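Knitwear growing at the shoulders on hangers, and how to get the bumps out

Asked by Viorica Stoyanova in Clothing Care and Storage

I have moved into a flat with one built-in wardrobe and no chest of drawers. The wardrobe has a full-width rail and a single shelf above it, already taken up by bedding. Everything I own is therefore on hangers, including jumpers and cardigans that I used to keep folded.

After one winter most of the knitwear has two small points at the outer end of each shoulder, where the hanger stops. On the heavier pieces the body has also become longer. One lambswool cardigan now sits well below the hip and the front bands no longer meet evenly. The cotton jumpers are worse than the wool ones, which I did not expect.

The hangers are a mixture. Some are wire from the dry cleaner, some are thin plastic from Vendov, and there are a few wooden ones that came with the flat. The rail is fairly full, so the shoulders are pressed against each other.

I would like to know three things. Can the points be removed, and by what method? Can the length be recovered? And is there a hanger shape that is safe for knitwear, or does it all have to be folded? I have a steam iron but not a separate steamer. I would prefer not to buy furniture before April, when the lease is up for renewal.

3 replies

Mateja Živković

The points and the extra length have different causes, so I will take them separately.

The points come from the hanger being the wrong width or having ends that are too narrow. A knitted fabric is a series of loops, and the loops move. If the end of the hanger lies beyond the shoulder seam, the top of the sleeve rests on it and the loops open around that spot. Over a few weeks they settle in the new position. Wire is the worst for this, as the whole load is carried on a very thin edge. Thin plastic is only slightly better.

To remove them from wool, lay the garment flat on a towel and hold the iron just above the surface with the steam on full. Do not touch the fabric with the soleplate. Steam the point for a few seconds, then put the iron down and push the fabric back towards the seam with your fingertips, stroking in from all sides. Repeat until it lies flat, and leave it there until it is fully dry. If you pick it up damp, the point may return.

Cotton will not respond as well. Wool fibre has a natural crimp and recovers when it takes up moisture. Cotton has very little stretch of its own, so a cotton knit depends almost wholly on the structure of the stitch. Once that has dropped, steam alone does little. Wash it according to the label, spin gently, pull it back to shape while wet and dry it flat. That also answers your point about cotton looking worse.
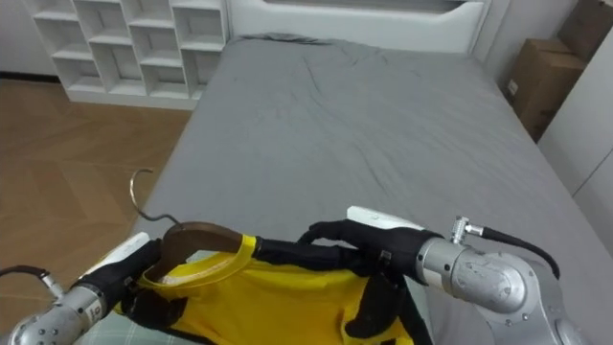

The extra length is caused by weight. Everything below the shoulder seam hangs from it, and on a heavy cardigan that is most of the garment. The side seams and front bands stretch by different amounts, as the bands are usually knitted in a tighter stitch, and this is why yours no longer meet evenly. A wet jumper on a hanger stretches much faster than a dry one, so check whether you have been drying them this way too.

For the lambswool cardigan, I would do the following. Before washing, measure a similar cardigan that still fits and write down the length from the back of the neck to the hem. Soak yours in cool water with a wool wash, press the water out without wringing, and roll it in a towel. Then lay it on a flat surface and ease it inwards from the hem until it matches the measurement. Button the front bands before you begin. It will look bunched at first. Pat it level and leave it. You should recover part of the length, possibly not all.

As for hangers, look at the end profile first and the material second. The ends should be broad and rounded and should stop about a finger's width inside the shoulder seam. Wooden ones are often suitable, but check for splinters and for a rough join at the neck. A flat wooden hanger with narrow ends has the same fault as a plastic one.

I hang light, closely knitted items and fold the rest. My limit is 470 grams, taken on the kitchen scales. There is no standard behind that figure. It is the weight of the heaviest jumper I have that has kept its shape on a hanger.

Krum Hoxha

just fold them over the bar of a trouser hanger. fold the jumper in half down the middle so the sleeves are on top of each other, put it flat on the bed, put the hanger on it upside down with the hook at the armpit, then fold the body over one side and the sleeves over the other. nothing hangs from the shoulder so no points. takes up more rail though.

wouldn't bother steaming cotton, waste of time

Ljubica Krasniqi

I agree with most of what Mateja wrote, with two additions.

Krum's method works, but use a hanger with a thick or padded bar. On a thin one you exchange two points for a crease across the body. The crease comes out with steam in wool and is slow to come out of acrylic. Take care with acrylic in general. Too much steam makes it limp, and that change is permanent. Test on the inside of the hem.

The second matter is the full rail. Pressure from both sides sets the shape of the shoulder even on a good hanger. Leave a gap that you can put your hand into. My own rail is 100 cm wide and I keep no more than 40 garments on it in summer, fewer in winter when the coats are there.

For folding without furniture, hanging canvas shelves hook over the rail and hold two or three jumpers in each section. I have a set from Alhassan. The base of each section was only card and sagged, so I cut pieces of thin board to fit. Put the heaviest items at the bottom. If the wool is going in for the summer, wash it first, as moths prefer soiled fibre, and close it in a cotton bag.

Wire hangers can go back to the dry cleaner. Mine takes them in bundles of 10.

Comment from Viorica Stoyanova

Thank you all. I steamed two of the wool jumpers last night and left them flat on a towel. The points have gone from one and are fainter on the other, so I will do that one again. The cardigan is soaking now. I measured the plastic hangers against a shoulder seam and they are too wide for everything except my coat.

Ljubica, what thickness of board did you use for the shelves?

Comment from Ljubica Krasniqi

3 mm. Round off the corners or they wear through the canvas.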